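10 December 2024

Small arm, tidy-up test, second round. Picking up where I left off before lunch, which was me explaining to Brendan Corrigan that no, it can't do the dishes.

Background for anyone reading this after I've moved on to something sensible. Renji wants one slide for the Zudano meeting that answers the question "can it do chores yet." He would like the slide to say yes. I've been asked to find a chore for which that is true. We have narrowed it down to: there is a thing on the table, there is a box on the table, put the thing in the box. Any two-year-old can do this, though in my experience they charge for it in crackers.

Setup same as in August except for the new paper. Old sheets had so many pencil marks on them that I was finding targets that weren't there. Two fresh sheets edge to edge, seam down the middle. Green cube for the thing. Cardboard box for the box.

Changed today:
- Gripper close time up from 200 ms to 300 ms. At 200 it shuts like a mousetrap and the cube leaves.
- Slowed the shoulder on the way down. Looks more thoughtful now. Is not.
- Cables left alone. Every time I tie them back the elbow loses reach, and every time I don't, Renji asks if it's finished.

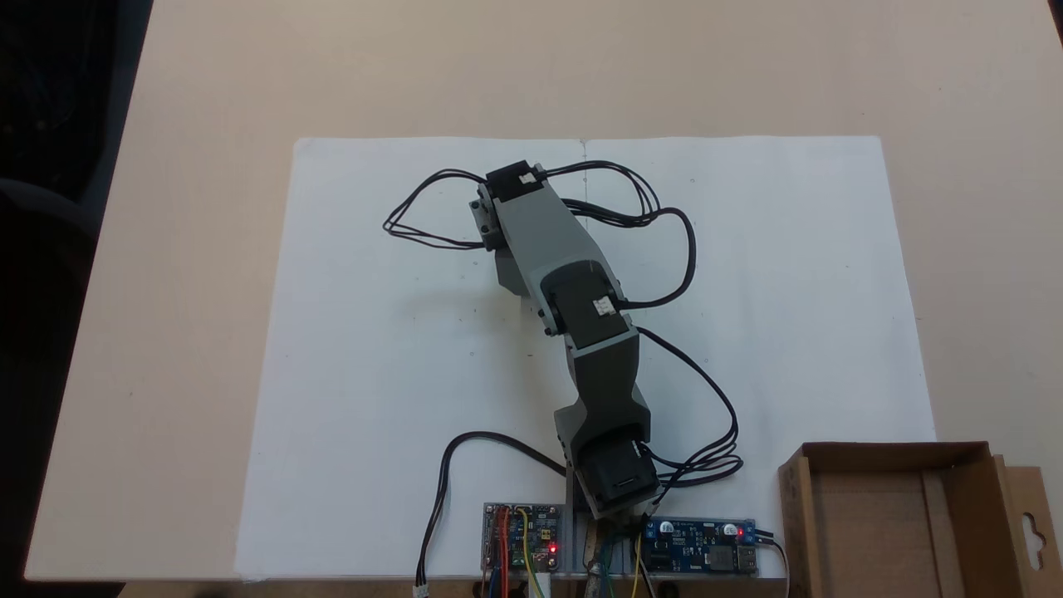
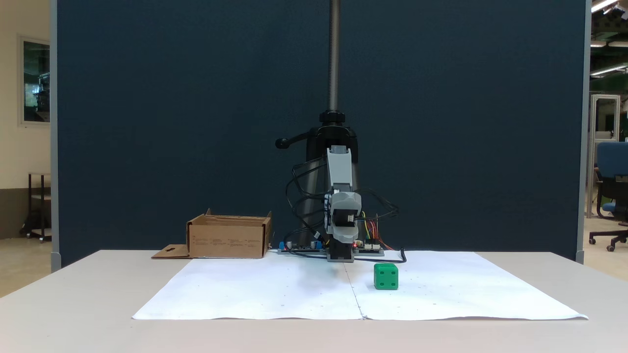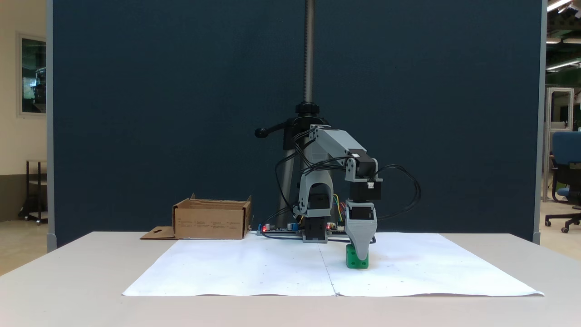
Drekon arm on the new paper. First one: stretched out flat. Last one: gripper down on the cube.

Notes from the run. Getting to the cube is fine. I'd call that part solved, as long as the cube stays on the right-hand sheet and nobody leans on the table. The trouble starts when the jaw comes in a little high and pushes on the top edge, so the cube tips and scoots. Then the arm closes on air, lifts the air carefully, carries it over and drops it off. It's very good with air. If Sedenico ever needs air put away I can quote them today.

Lowering the approach helps but then the jaw scrapes the paper, and once the paper wrinkles, the height is wrong again. Could tape the edges. Could put down something stiffer. Brendan suggested gluing the cube to the table, which would at least stop the scooting.

He also asked the fair question, which is how this gets from a cube to a sock. I don't have a good answer. A cube has the decency to stay the same shape when you look away. Socks, dish towels, the bag of mixed screws out on the shop floor that has needed sorting for as long as I've worked here - all of that is a different problem, and a stronger servo won't fix it. The Nseir people have a folding demo they like to show. I've seen it. The shirt starts out very nearly folded.

What I'd be willing to put on a slide: it can reach for one known object in one known place, slowly, with a person standing by. The person could have put the object away several times over and gone for coffee. Renji says this is "not the tone."

I do think there's a shop job in here somewhere. Feeding blanks into the little press, maybe, where the parts are identical and sit in a tray and the wage for being bored is zero. No one wants that one, me included. I'd take an arm that did only that over one that promises my kitchen.

To do:
- Tape the paper down at the corners and along the seam.
- Try soft pads on the jaw. There's a bike tube in my bottom drawer.
- Log the servo load during the close so it can tell cube from air. Should have been first on this list.
- Move the box closer. Not cheating if I write it down.
- Raise the step limit from 300 to 700 so it gets a second try before it gives up.
- Ask Renji which chores he does at home, for calibration.

Power supply goes off at the wall when you leave, Brendan.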